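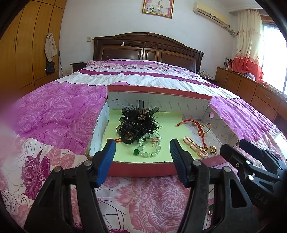 Slide 1: shoe box, lined with green paper, with a black feathered hair piece in it

Morning all. Wait for the door to stop banging. Say thanks to Krisztina Borbély for squeezing me in before lunch.

So, I'm going to talk about the things we keep because somebody wore them once. Dance costumes mostly, the bits that go with them, and how a small group like ours ended up looking after 3,412 of them (pause, let them groan). Dresses are easy to love. Everyone wants to photograph a dress! What I care about is the fiddly stuff, the combs and clips and the beads that come off in the car.

Hand round the Halász list now or they'll be rustling paper later.

When I started, our catalogue had one line that just said "trimmings, various". One line! Ilona Katona and I opened that up over a very warm August and it came to 360 separate pieces. Some had a dancer's name pinned on, most had nothing. Ernő Kozma could put a date to a ribbon from the weave alone, and I still can't, so don't ask me at the tea break.

Tell the story of the wrong tiara here, but keep it short. Last time it ate ten minutes.

Right, storage. People ask me which boxes to buy and I always say start with what you've got, line it with something clean, and write on the lid what's inside. Acid-free tissue is lovely if you can afford it. Feathers want room above them, they hate a tight lid. Beads want to lie flat, and please check the thread before you lift them, I've chased enough of them across a church hall floor.
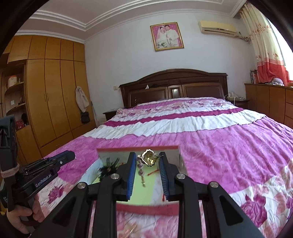

Slide 2: box on the rose quilt, with the gold ornament and its purple beads

Next bit is labels. We number everything on a cotton tag, never a sticker. Jolán Rácz ties hers with a loop you can undo one-handed and I'd teach you if I could remember it. We got as far as 201 tags before the pen ran dry, and then it turned out the new pen was a slightly different black, so you can see exactly where we stopped for lunch.

Loans. If a school wants to borrow, say yes, but write down what went out and who has it. Chi-keung Yuen wrote us a form that fits on 2 sides of paper and it's the best thing we own. Copies at the back.

If there's time: the Zindalex show, the missing sash, the coach driver.

If there isn't: straight to questions. Someone will ask about moths. Freezer, sealed bag, two weeks, let it come back to room temperature before you open it. Then point at the biscuits.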